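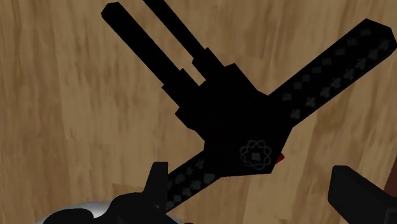

Dark and light grain together on one wood surface, with a black shape lying across it.

Drimimex Hard Wax Oil, one litre tin, natural colour
Review by Braulio Ventura
Oct 20, 2021

I bought this oil for our dining table, which I built myself from second-hand boards and which was looking very tired after four years of two children and one careless father. Before, the table had a varnish from the hardware store. It was peeling near the place where my son sits, and every time we wiped it the grey patch became a little bigger.

The tin cost me $40 at the Vimstead store in Vutville. It is not cheap. The varnish I used before was less than half of this price, so I had my doubts in the store, and I went home once without buying.

Preparation

The instructions on the tin are short. They say to sand, remove dust and apply thin. I must say that the sanding is most of the work. I took off the old varnish with 80 grit, then 120, and finished with 150. My neighbour Cirilo Chávez told me to stop there and not go finer, as the wood then takes less oil, and I think he was right. I did one corner at 240 before he told me and that corner is a slightly paler colour even now.

Please cover your floor. I did not, and there are two spots on the tiles.

Applying it

I used a white pad first, then a cotton cloth for the second coat. The oil is thick like honey at the bottom of the tin, so stir it well, more than you would think. The smell is strong for the first evening but not unpleasant, a bit like linseed. We kept the windows open and ate in the kitchen.

The first coat was dry to touch after 9 hours. I left it overnight all the same. For the second coat I made the mistake of putting too much, and in the middle it stayed sticky until I rubbed it hard with a clean cloth. If I did it again I would put half the quantity and wipe off whatever is still wet after fifteen minutes.

My table is 1.8 metres by 90 centimetres. Two coats on the top and one coat on the legs used a little less than half of the tin.

After six months

I finished the job in April, so I can now say something about daily use. Water is no problem, it sits in drops and you wipe it. Coffee is fine if you clean it the same morning. Red wine left a faint ring which I removed with fine sandpaper and a few drops of oil, and this is what I like most about the product. With varnish I would have to strip the whole top again for one ring.

Hot pots are another matter. The tin says it resists heat, but a teapot without a mat left a white mark. It became weaker after some weeks and I can still find it if the light comes from the side.

The colour is honest. "Natural" made my boards a bit warmer and the darker streaks came forward, but it did not turn orange like the varnish did. The finish is matt, and my wife would have preferred a small shine. There is a satin version, which I have not tried.

Compared with Beltrán

I also have a small tin of the Beltrán oil, which I used on a shelf last year. It dries faster and it is easier to spread for a beginner. But the shelf already looks dry and I will have to oil it again before summer, and it only carries books. For a table I prefer the Drimimex.

One complaint about the packaging: the lid bends when you open it with a screwdriver and after this it does not close properly. I moved the rest to a glass jar. Also, lay your used cloths flat outside to dry, never in a pile in the bin, as oily cloths can catch fire by themselves. This warning is on the tin but in very small letters.

My rating is 4 out of 5. I took away one point for the lid and the teapot mark. I will use the rest on the bench this summer, if the jar keeps it well.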